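Chapter 4
Escrow Accounts: The Other Half of the Monthly Payment

Most people who borrow money for a house learn two words early, principal and interest, and then open their first statement and find a number bigger than those two put together. Where did the rest come from? In most cases it came from escrow, and I love teaching this chapter because it clears up more confusion per page than any other in the book!

An escrow account is a holding account run by the company that collects the loan payment (the servicer). Each month the homeowner pays in a slice of the yearly property tax and a slice of the yearly homeowners insurance. When those bills come due, the servicer pays them out of the account. The money belongs to a purpose, and it sits there until that purpose comes around.

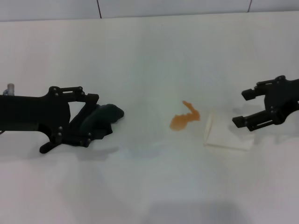

Property tax is the piece that surprises people, so we will spend the most time on it. A town sets a value for the house, applies a rate, and sends a bill, usually once or twice a year. If you are studying with a partner, try sorting the bills of a household into "monthly" and "yearly" piles. Any clear surface will do, a smooth white tabletop like the one shown here or a kitchen counter, as long as you can spread the papers out and see them all together. You will notice right away how the yearly pile is made up of a few large items, and why a lender would rather see them broken into small ones.

Let's put numbers on it. Sirkka Laitinen buys a house in the town of Surham with a loan serviced by Cosgrove. Her payment has these parts:

Principal and interest: $1,005
Property tax: $472
Homeowners insurance: $95
Total monthly payment: $1,572

Only the first line goes toward the loan itself. The other two lines, $567 in all, go into escrow. Over twelve months that adds up to $6,804, which should match the tax and insurance bills for the year if nothing changes.

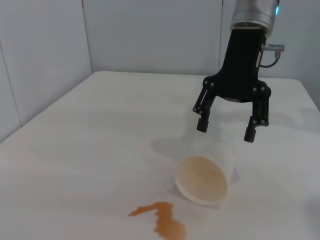

But things do change, and that is where it gets interesting. Suppose Surham raises its tax in April. Cosgrove still has to pay the full bill, even though Sirkka has been paying in at the old amount. The account now has less in it than it needs – a shortage. Once a year the servicer compares what went in with what went out and what is expected next. This review is called an escrow analysis, and you will do a complete one by hand in Section 4.2.

Notice what did not move in this story. Sirkka has a fixed-rate loan, so her principal and interest stay at $1,005 whatever the town does. Her total payment can rise all the same. Students who can explain that to a friend without looking at the page have already understood a good part of this chapter.

Words to know before you begin: escrow, servicer, assessed value, shortage, surplus, cushion, escrow analysis.

Section 4.1 follows Sirkka's account from closing day through its first year. Section 4.2 works through the analysis, and Section 4.3 looks at what happens when a loan moves from one servicer to another, using a transfer from Ralora to Brimex.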